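Fitting the soft-close drawer runners on your Gristura sideboard

1. Pull the drawer out until it stops, then press both gray levers and lift. I do mine over a rug!
2. Slide each runner back until it clicks. Mine took 2 tries on the left side.
3. Drop the drawer in and push it shut slowly.

Note: wait 72 hours after oiling before you load anything (I didn't, and the napkins paid for it).
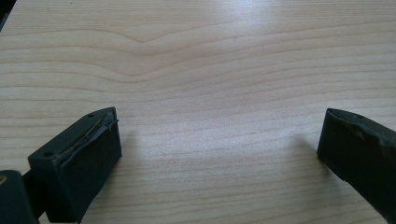 Pale wood tabletop with fine grain.

Caution: never climb on an open drawer.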